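**Budgeting for tabletop robot arms** covers the purchase and planning of equipment for small handling stations, where an arm picks up and moves light objects on a table. The arm is usually the largest item in the budget. Grippers, stands, cabling, spare parts and training are often quoted separately.

In the purchasing plan drawn up at Jimthorpe, the arm and gripper took 70 percent of the money, and the rest went to stands, tables and test objects such as plates and model food.

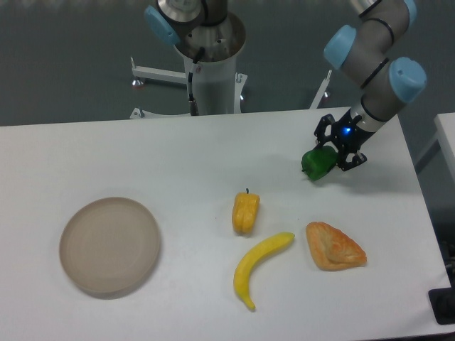

Harish Lobo objected that the split left too little for repairs, and wanted a spare gripper ordered with the first purchase. The plan was changed in December to include one.

## Grippers and stands

A gripper with jointed fingers can hold rounded or uneven shapes, but it has more parts to wear out than a simple two-jaw type. Buyers normally ask for the price of replacement fingers before signing. Stands are chosen for weight and footprint, and floor space for the legs has to be included in the room plan.

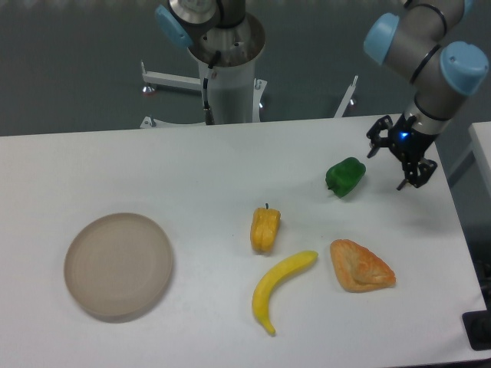 Should a second arm be bought at the same time as the first?
It depends on the supplier's terms. Dorlow gave a lower unit price on orders of 2 or more, while Kernum priced each arm alone and extended the warranty to 5 years.

## See also

- Equipment leasing
- Service contracts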